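Poker Night at Home: Cleaning Chips, Cards and Felt

I've been hosting a little low-stakes game out here in Tetdale for years, and every winter I end up with sticky chips, a gray-looking deck and at least one ring on the felt where a drink sat. So I finally wrote down what I do between games. It takes me one evening with the radio on, and I kind of look forward to it!

Chips first. Fill a bowl with lukewarm water and one small squirt of dish soap, and do a handful at a time with a soft toothbrush (the kids' kind is perfect). Don't dump the whole case in and walk off. I did that once with a set of 100 and the paper stickers in the middle floated right off — I was drying blank chips for a week. If yours are clay or have inlays, just wipe them with a damp cloth and dry them right away. Lay them out on a dish towel in a single layer, flip them after 30 minutes, and give them the whole night before they go back in the case.

Plastic cards can take a barely damp cloth, front and back, one by one. Yes, it's dull. Paper cards can't take any water at all, so for those I put the deck in a zip bag with a teaspoon of cornstarch, shake it gently, then brush every card off with a dry makeup brush. They slide like new for a month or two. When the corners go soft, retire the deck and use it for grocery lists.

For felt, get the crumbs up before you do anything wet. A lint roller works, or the brush end of the vacuum on low. My neighbor Zinhle Mkhize swears by a rubber pet brush and I've come around to it, mostly for potato chip dust. Drink spills get blotted with a white cloth, never rubbed, and then dabbed with cold water and a drop of clear vinegar. Start at the outside of the spot and work in or you'll get a bigger ring than the one you had. 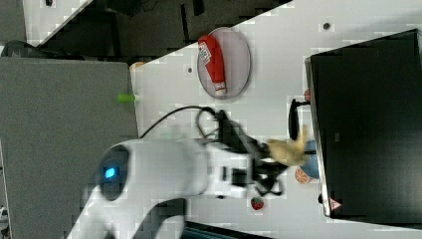 Candle wax is the other one I get asked about. Let it harden, put an ice cube in a bag on top for a few minutes, and lift it off with an old plastic card. Whatever stays behind comes up with brown paper and a warm iron, no steam. Go slowly and keep moving the paper to a clean spot!

Roulette wheels, if you've got one of those toy-sized ones, only need a dry cloth and a cotton swab down in the pockets. Leave the oil alone unless it squeaks, and then it's one drop on the spindle, wiped after.

Store the cards flat with a rubber band that isn't too tight, and keep the chip case out of the garage. Mine spent one July in there and the foam lining went gummy. I still haven't gotten all of it off the blue ones.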